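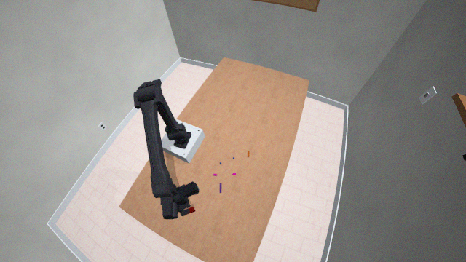 Flondia bench log
Dec 3, 2021

Picking the build thread back up. The arm is still in parts on the shelf at the Ternton workshop, so all of this week went into the simulated version. Long thread, mostly notes to myself.

For anyone new: Flondia is my name for a small tabletop arm that sorts blocks by color. Six joints plus a gripper. I'm building it in evenings at home and on open nights at Ternton, on a hobby budget.

The real one is waiting on two motors from Gruber. They shipped me the wrong gear ratio in the last box. The replacements are on back order until January, so I can either sit around or get the software ready.

I got the software ready.

First job was the joint zeros. I had the elbow and the shoulder using opposite signs. A move that should have lifted the arm drove it down into the table. In simulation that costs you a restart. On the bench it would cost me a gearbox.

Fix was boring. One file with every joint in it: name, direction, zero offset, low limit, high limit. Both the simulator and the motor driver read from that file now. Before this I had the same values typed in three places and they didn't match.

Second job was the base. I had the arm sitting in the middle of the table at first. Moved it over to the long edge. That leaves the whole width of the top to work on and the elbow can swing back over the floor when it folds.

Downside of the edge mount is clamping. The real table has a lip under that side and my clamps don't like it. Plan is to bolt through. I have permission to drill the Ternton bench as long as I plug the holes when I leave.

Someone asked last time why I bother drawing the room. Walls, floor tiles, baseboard, outlet. The color detection has to cope with whatever is behind the blocks. If all it ever sees is a blank background, it will be useless the minute I set it up in a room with stuff in it.

Took me one evening. The floor took longest. I laid the joints in straight rows, didn't like it, did them again offset.

Third job was the approach. The arm used to come at a block in a straight line from wherever it was parked. Fine for one block on its own. Bad when there's another block in the way.

Now it goes to a point over the block, waits, then comes down. Slower. I'm fine with slower.
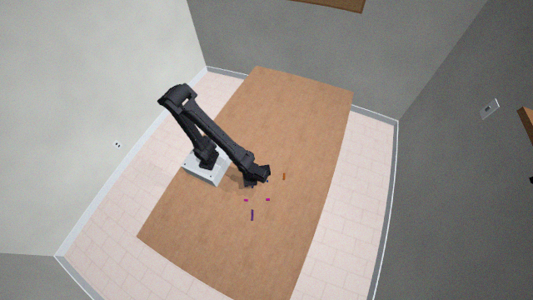 Working low over the table, near the blue pieces. Orange is out on the right.

The wait matters more than I expected. Without it the forearm is still settling when the fingers start down. I tried a short wait, then a longer one, and kept the longer one.

Block list for the test layout: blue, magenta, orange, purple. The long purple one is the troublemaker. Grab it across the short side and it's easy. Grab it the other way and the fingers don't open wide enough, so the code has to work out which way it's lying first.

I do that from the outline. Find the color, fit a rectangle, take the long side as the angle, turn the wrist to match. Nothing clever. It fails when two blocks of close colors touch and get read as one shape.

Purple and magenta are the close pair, obviously. I could change the colors and make my life easier. Leaving them alone for now. The wooden blocks I'm painting for the real table are going to fade and get dirty, so the margins need to be decent anyway.

Ran 500 pick attempts overnight on Tuesday. Laptop on the kitchen counter with the lid open and a fan pointed at it. The log came out at 2717 lines, a lot of it the same warning over and over about a joint limit I had set too tight.

Loosened the limit, ran it again, 2452 lines. The repeat warning is gone. What's left in there is worth reading.

I'm not posting a success rate. I changed the rules for what counts as a pick halfway through the week, so any number I gave you would be wrong. I'll do a clean set once the rules stop moving.

Main thing the log showed: small blocks get missed from the side. The fingers come down a little short of the block and close on air. The big ones are forgiving. With the little blue ones a small error is the whole width of the block.

Part of it is the view. I had one fixed camera looking across the room at the table, and from there the gripper hides whatever it's about to pick up. So I added a second one on the wrist, looking down along the fingers. 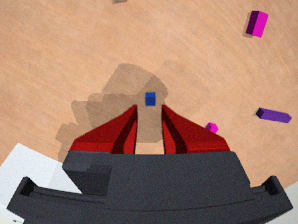 With that one I can do the last bit of the move by eye, so to speak. Get near with the room camera, switch to the wrist camera, line the block up with the gap, go forward, close.

Shadows are the new headache. The arm throws a dark patch on the wood right where it's working, and a dark blue block on shaded brown wood is a lot harder to pull out than a magenta one in the light.

I tried turning the brightness up. Bad idea, the light parts blow out. What helped was comparing hue and mostly ignoring how dark the pixel is. There's still a floor below which everything reads as black and I have to throw the pixel out.

I'm also adding grain to the camera picture on purpose. The cheap camera I bought for the real arm is noisy indoors, and I want the detection to be used to it. First version had too much grain and it saw little specks of blue everywhere. Turned it down and put in a minimum blob size.

Finger shape. I went with tapered fingers, wide at the base and narrow at the tip. The square ones kept nudging the next block over. Tapered ones still can if the neighbor is close enough to the base, and I don't have a good answer for that. Probably pick in a different order.

Fingers are red in the model and will be red for real. I have most of a spool of red left from the Barkbridge enclosure job and I'm not buying another color for two parts.

Printed the first pair on Wednesday. Left one came out fine. Right one lifted at a corner of the base and won't sit flat on the carrier. Reprinting with a brim.

If you're copying this build: mirror the finger in the slicer, don't rotate it. I rotated it last time and got two lefts.

Wiring, for the one person who asks every time. Power down one side of the forearm, signal down the other, with a loop of slack at the elbow. I had it zip tied tight on the first arm and it pulled a connector out at full reach.

Money so far: still under the limit I set in the first thread, but the camera and the Gruber order took up most of what was left. No more buying until the motors show up.

Next up is the pick order, then placing. At the moment it picks a block up, holds it, and puts it back where it got it. There are no bins yet. I want to draw those this weekend if I get the time.

After that, one clean run of 1000 attempts with the rules frozen, and I'll post the whole log, bad ones included.

Joint file and the finger model are both in the Flondia folder linked on my profile. The finger is the tapered version. The old square one is in there too, in a subfolder marked old. Don't print that one.

Ternton is open Thursday night if anybody local wants to look at the real parts. I'll be at the back bench, fitting the elbow housing.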